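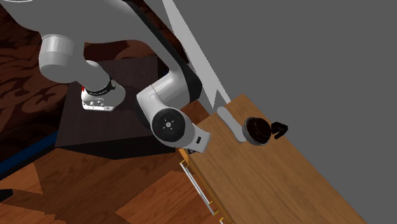 Cyril Hebden wrote:
> Are we still collecting for the pan task or is that frozen? I have an evening free and could do more, but I don't want to redo starts you already have. Also which end of the handle do we want the grasp at, mine are all over the place.

Not frozen. Please do more if you can. We're at 1028 demos in sim, of which I threw out 166 last night, mostly ones where the arm sits still for ages before it does anything. Trim those before you upload, the policy learns to sit there too.

Handle: near the end, come in slow. All over the place is fine for the start pose, not fine for the grasp. Anything mid-handle goes in the Kurkberg folder for now, Stavros wants to train on it seperately.

What we're short of:
counter to the right of the arm, pan turned so the handle points back at the base. Only 11 of those.
recoveries. Miss, back off, try again, keep it all in one episode pls.

Don't touch the lighting seeds, Machala script sets them. If it crashes on reset thats the old build, pull again.

Stavros, can you resend the split file? the one on the list is from December and dosn't load.

gotta run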